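Okay, a little thread on curbside recycling in Wavstead, mostly for anyone who just moved here and is as confused as I was my first year. Get a coffee, I tend to go on.

First thing: rinse, but don't scrub. I used to run my peanut butter jars through the dishwasher like they were heirlooms. A swish of old dishwater is plenty. Ngozi Sani up the street taught me that, along with most of what I know about tomatoes.

Second, pizza boxes. Tear the lid off and recycle the clean half. The greasy half goes in the compost or the trash. I have had this argument with Darren Birkett every Friday for 4 years and I'm not giving up on him yet!

Plastic bags are the big one. Please, please don't bag your recycling. Drop everything in loose, and save the bags for the grocery store on Leite, which has a collection box by the carts (left side, behind the flowers).

Caps on or off? Our hauler wants them ON now. It was off until April, so if you learned it the old way, you weren't wrong, they just changed it. I still catch myself unscrewing them at the sink.

Glass goes to the Turau lot, not the curb. I keep a milk crate in the trunk and take it over when I'm headed that way anyway -- wine bottles do clink terribly around corners, and I've gotten some looks at stoplights.

If you're in an apartment, ask your building manager about getting a second bin. Abelardo Urrutia got one for his whole floor with a single phone call, after months of everybody cramming cardboard down the side of the old one.

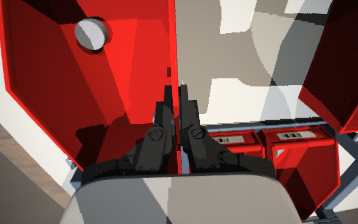 Filed under: HOUSE & HOME

Last one, and then I'll let you go make dinner. Flatten your boxes! Even the little ones, even the cereal ones. And if you have a question I didn't get to, ask away in the replies -- I'll be checking in after supper, once the dog's been out.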